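The Well-Made Bed: Inside the Linen Rooms of Skerine

Each spring the residential college at Skerine opens its housekeeping course to members of the public, and each spring the places are taken within a fortnight. The attraction is not immediately obvious. Participants spend the larger part of two days learning to put sheets, duvets and throws on beds, take them off again, and store them properly in between. Yet the waiting list for the present intake stood at 43 when applications closed, and the college has been asked to repeat the programme in December.

The course was established by Leokadia Ostrowski, who managed the linen service of a large hotel before moving into teaching. She regards the bed as the most neglected piece of furniture in the home. "People will spend months choosing a sofa," she observes. "They will then sleep for years under a duvet which is the wrong size for the mattress, in a cover which does not fit the duvet."

Teaching begins in the linen room, a long, north-facing space on the ground floor with slatted shelving along both walls. The shelves hold 131 sheets, divided by size and by age, and every sheet carries a small stitched mark at one corner to show its width. New participants are asked to find a double fitted sheet without unfolding anything. With the marks, the task takes a few seconds. At home, as several members of the group conceded, it generally involves emptying the cupboard.

The arrangement was devised by Halina Brzozowska, the college's linen keeper, and she recommends a simplified version to households. Sheets should be stored by bed and not by type, so that the bottom sheet, duvet cover and pillowcases for one room form a single bundle. The pillowcases may be used to hold the remainder of the set. Anything which has not been used for a year should be moved to a separate shelf and considered honestly.

Ms Brzozowska is equally firm on the matter of quantity. Three sets of linen for each bed is the college's standard: one in use, one in the wash and one at rest. She accepts that families with young children may require a fourth.

The Bottom Layer

Instruction on the bed itself starts with the mattress. It is brushed, aired with the window open and turned from head to foot where the maker permits this. A protector follows, and then the sheet. Although the college teaches the traditional mitred corner, the greater part of the first morning is given over to the fitted sheet, on the grounds that this is what most participants own.

The common error is to begin at the nearest corner and work round in order. By the fourth corner the fabric has been pulled out of true and the seam will no longer sit beneath the edge. The college method is to fit one corner at the head, move to the opposite corner at the foot, and then complete the remaining pair. The surface is smoothed from the middle outwards with the flat of the forearm.

Felicja Olszewski, a retired bookkeeper attending for the first time, found this the most useful hour of the programme. She had for many years believed that her sheets were shrinking. Measurement showed that her mattress, bought to replace a shallower one, was 32 centimetres deep, and that her sheets had been made for one of 28.

Duvets, Folded and Spread

After luncheon the group proceeds to duvets. Opinion among the teaching staff is divided. Mrs Ostrowski prefers the duvet to be spread to its full extent, with the top edge turned down by the width of a hand. Her colleague Grażyna Malinowski favours folding it into a rectangle and laying it across the middle of the mattress, leaving the sheet exposed at the head. The latter practice has long been usual in guest houses, and Ms Malinowski argues that it allows the bed to air during the day and permits a visitor to see that the sheet is fresh.

The folded duvet does require a degree of care. It must be drawn square before it is folded, and the filling shaken down evenly, or the finished shape will rise at one side. Seams are kept towards the foot. A heavy duvet is folded in thirds; a lighter one may be folded in half, and in half again. 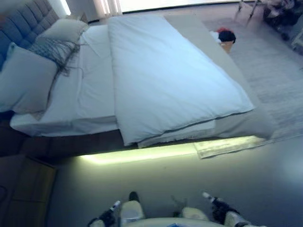

A folded white duvet over a light grey runner, with a fringed throw laid at the pillows.

Runners and throws occupy the final session of the first day. The runner, a band of fabric laid over the lower part of the bed, was in its origins a practical article, protecting the covers from shoes and suitcases. Mrs Ostrowski advises that it should be chosen after the duvet cover and should be washable at the same temperature. Greys and off-whites are the easiest to live with, in her judgement, provided that the tones are not required to match exactly.

Fringed throws receive separate treatment. Participants are shown how to comb the strands with the fingers while the fabric is damp and how to wash the throw inside a closed pillowcase, tied at the neck, to prevent tangling. Placement is left to individual taste. A throw may be folded along the foot, laid over a chair or draped loosely at the head of the bed, where a dark colour will show clearly against pale pillows.

Upholstered headboards, increasingly common in domestic bedrooms, are covered on the second morning by Tarun Pandey, who restores furniture at his workshop in Talura. He recommends a soft brush attachment drawn along the channels once a week, and counsels against the use of any liquid cleaner until it has been tried on a part of the fabric which does not show. Tufted panels should be brushed by hand. Pillows propped against the headboard ought to be changed round from time to time so that the fabric wears evenly.

The programme closes with each participant making a bed alone, from the bare mattress, and presenting it to the staff. No marks are awarded. Mrs Ostrowski inspects the corners, Ms Malinowski the duvet, and the bed is then stripped for the next person. The used linen goes down to the laundry in canvas sacks, and Ms Brzozowska returns each clean set to its shelf the following afternoon.

Applications for the December course should be made in writing to the college office at Skerine. Participants are asked to bring one fitted sheet from home, together with the depth of their mattress in centimetres.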